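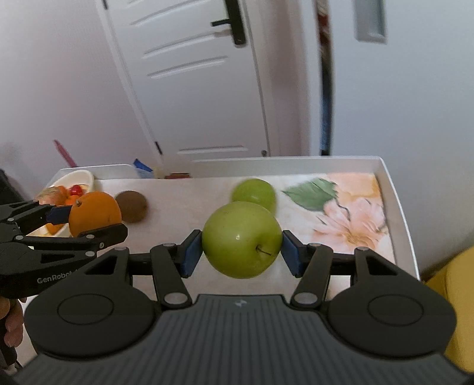 Agnes maintains that apples and oranges should never share a bowl, and told me so twice before nine this morning. Her argument is ethylene. The apples give it off and the citrus next to them goes soft and loses its green at the stem. I have seen this happen with lemons, less so with oranges, but I conceded the point and split them up.

Fruit log, January, kitchen side. Oranges to the wire rack by the window, one layer, stem end up. Green apples to the bottom drawer of the refrigerator, folded towel under them, vent closed. Pantry thermometer read 31 at the back wall, which is too cold for the oranges, so the rack stays in the kitchen until the weather turns.

Weighed out 1,000 grams of apples for Niall's sauce. Peeled and cored they lost more than I allowed for — the recipe needs to state trimmed weight. Added 100 grams of sugar and the juice of one orange. Too sweet. Cut the sugar by half next time and keep the orange.

One orange has a dark spot on the skin. Firm when pressed. Left it on the rack, far end, to check tomorrow.

Need: towels, a second drawer liner, cinnamon.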